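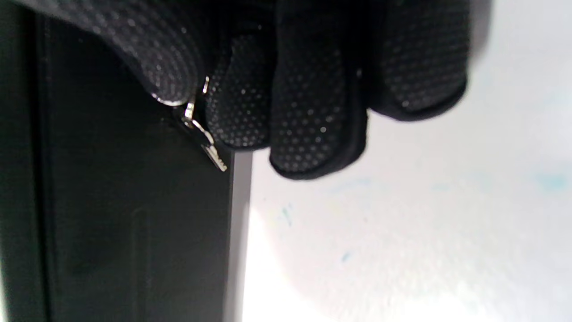
**Update for Hongmei, August 4, 2018**

Hi Hongmei! Good week on the Drolosura office fit-out. The cabinet keys finally got sorted (the small silver ones, on thin rings, so please don't lose yours!) and Peiyu has started a sign-out sheet. I've spent $2976 so far, and the next $600 goes to shelving from Bamis. We still have 8 boxes of files to unpack, and I'd love your okay on the shelving before I order it.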